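What the Quote Leaves Out

By Justinas Uibo

The first offer that Biljana Mladenović received for a household robot was two pages long. The second page was only the address of the seller and a space for her signature. She runs Clandanent, a small company which manages furnished flats for short stays, and she wanted a machine that could one day pick up clothes and strip beds between guests.

"The price was clear," she told me. "Everything beside the price was not clear."

She did not sign. Instead she asked for a trial in one of her own bedrooms, and she opened a spreadsheet with the name Zonardale, after the street where the flat is. I have now read this spreadsheet several times, and I think it is more useful than most brochures.

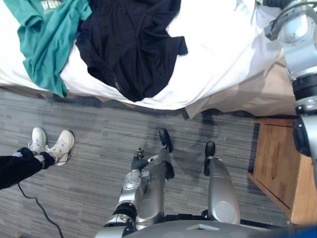
Page last changed: March, 14:20

The robot itself takes one line in the spreadsheet. Under it come the lines which the offer did not mention: delivery up the stairs, insurance, spare hands, a second battery, and the wages of the person who stays in the room. This last line is the one that buyers forget, says Otakar Kolář, who advises small firms on equipment. He asks his clients to plan for a person at every session in the first year. If they need fewer hours, they can spend the money on something else.

Clandanent put 1814 euros in the budget for the trial, without wages. The final sum was 3291 euros. Most of the difference came from transport, because the first van had no lift and a second one had to be ordered. A smaller part was the insurance, which the company had to buy for a full quarter even though the trial was short.

Kolář was not surprised when I showed him these numbers. In his opinion a first trial is where such mistakes should be made, while they are still cheap.

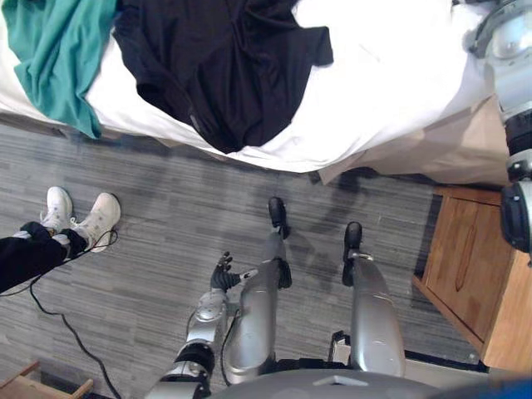 Rooms also cost money, and this part of planning is rarely discussed. Before a robot comes, somebody should measure the space between the furniture and decide what can be moved. Mladenović had thought that her bedrooms were large enough. But a humanoid needs a place for both feet and for its arms, and with a nightstand on one side and a seated person on the other, the carpet beside a bed is soon taken. Her spreadsheet now has a line for storing furniture, and another for fixing cables to the floor. She put 313 euros there for each flat.

Raimo Ikonen, who does the accounts for Clandanent, would like to see a different calculation. He wants the cost of one finished bed, compared with the cost of the same bed made by the present cleaning staff. For the moment he cannot have it. The trial was meant to show what the work requires, and he accepts this, but he has refused to approve a purchase before the figure exists. He prefers a rental contract with a notice period of 2 months.

Nestach, the leasing firm he has spoken to, offers such a contract, although repairs to the hands are charged separately. Ikonen has asked for a maximum sum per year and is waiting for the answer.

My own advice to readers in the same situation is modest. Ask for the trial in your room and with your sheets. Write down every hour of every person, also your own. And read the part about repairs before you read the part about price.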